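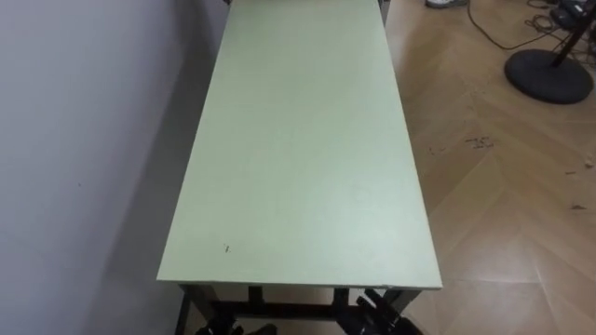
Old phone, new job: tips for the kitchen and workshop

Don't sell your old phone for pennies! Mine has been a recipe screen, a radio and a timer since January and I love it. A few things I've picked up along the way.

Wipe it first. Back up your photos, sign out of everything, then do a full factory reset. Set it up again with a fresh account that has no bank card attached (and no work email, you'll thank yourself at breakfast).

Turn message previews off. If you use a private chat app on your main phone, don't link it to the kitchen one. All that clever scrambling is no use when the message pops up beside the kettle for your mother-in-law to read.

Save recipes for offline use. My wifi drops out by the cooker, so I keep screenshots in one album. There are 411 in there now, nearly all of them soup. 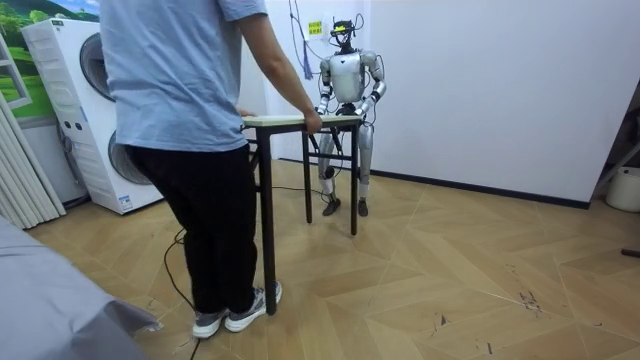 Look after the battery, too. Mine is a tired old 3000 mAh one and it does best between a quarter and three quarters full, so I put the charger on a plug timer: 3 hours in the morning, then off. If the back ever starts to bulge, stop using it and take it to a proper recycling point.

For greasy fingers, a clear freezer bag works brilliantly. The screen still responds through it! Squeeze the air out and change the bag when it goes cloudy.

In the workshop, keep it well away from the grinder. Luana Figueiredo wrote in to say she hangs hers inside a cupboard door with a strip of hook-and-loop tape, and I've copied her. Five minutes' work, and the sawdust hardly gets near it.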